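Stesto: a collection of newspaper editorials on local votes

README, version 3

Stesto is a small text collection. It holds opinion pieces that newspapers published before a public vote: a referendum on a bridge, a merger of two towns, a change in the water company. We collected them to study how an editorial board asks its readers to vote one way, and what it does when it does not want to ask.

The work began as the thesis project of Fiorella Fontana and continued after she finished it. At the moment it is maintained by Gemma Ferraro and Sandro Costa. Leonardo Ferri wrote the scripts.

Contents

The collection has 68 editorials from 43 newspapers. Every editorial is one plain text file, in UTF-8, with the headline on the first line and the body after an empty line. We removed bylines, advertisements and the small boxes that invite the reader to subscribe. Subheadings are kept, but they are not marked in any special way, so a short line alone is probably a subheading.

The folder "texts" contains the files. The folder "labels" contains one table with these columns:

file: the name of the text file
paper: a code for the newspaper
vote: a code for the vote
position: yes, no, or none
strength: 1, 2 or 3
note: free text, often empty

Position

We write "yes" when the editorial asks readers to support the proposal on the ballot. Please be careful with this. In the Pevura vote the question was written in the negative, so a person who wanted to keep the old town hall had to vote no. We followed the ballot and did not correct for the meaning.

"None" covers two different cases: the paper refuses openly to recommend anything, or it discusses the vote and simply stops. We tried to separate them in version 2, but the two annotators agreed too rarely and we put them back together.

Strength

A 1 is a preference said in passing. A 2 is a clear recommendation with at least one argument. A 3 is a recommendation that appears in the headline or in the first paragraph and is repeated later. Sarcasm made this difficult. When a paper mocks one side but does not tell anyone how to vote, we gave "none" and left the strength column empty.

Each editorial was read by Carmela Ferri and by Fiorella Fontana, separately. Where they disagreed, Sandro Costa read it and decided. His decisions have the word "third" in the note column.

Known problems

The Bestura papers are too many compared with the others. The vote there was postponed, and several papers wrote a second editorial — sometimes with whole paragraphs copied from the first one. We kept both.

Two files from the Valentini archive were scanned from paper and still have broken words at the end of lines. The accents in them are also not reliable.

We have few pieces from papers that changed their position during a campaign. Please do not use the collection to say how common this is.
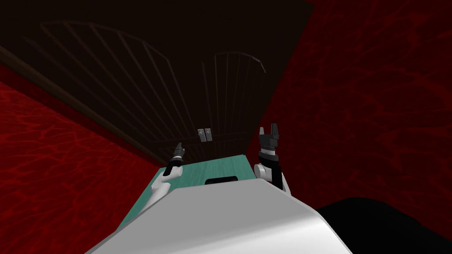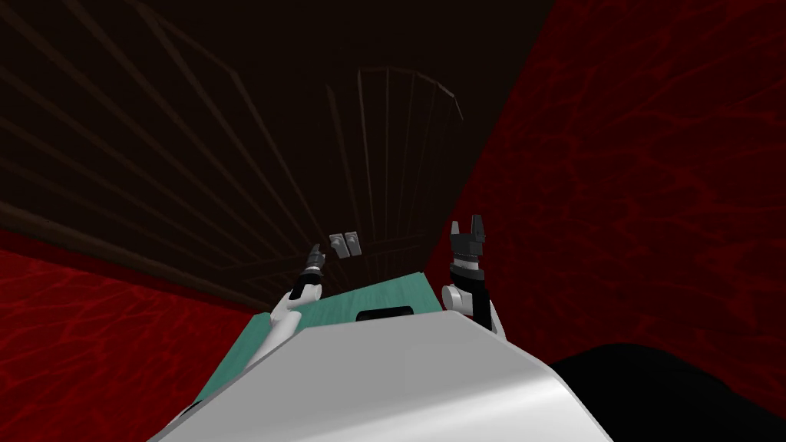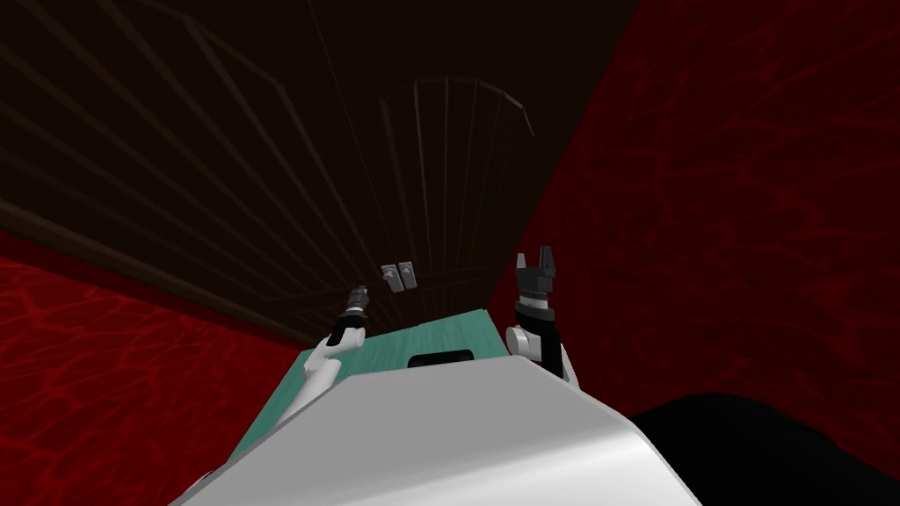 Use and corrections

You may use the labels for any purpose, if you name the project. The texts belong to the newspapers, and we can share them only for research and teaching. If a newspaper asks us to remove a piece, we delete the text file but keep its row in the table, with the word "removed" in the note.

Corrections are welcome. Send the file name, the column and the value you think is right, with the sentence that convinced you. Gemma reads these messages on Monday and a new table normally comes out in October, before the courses start using it.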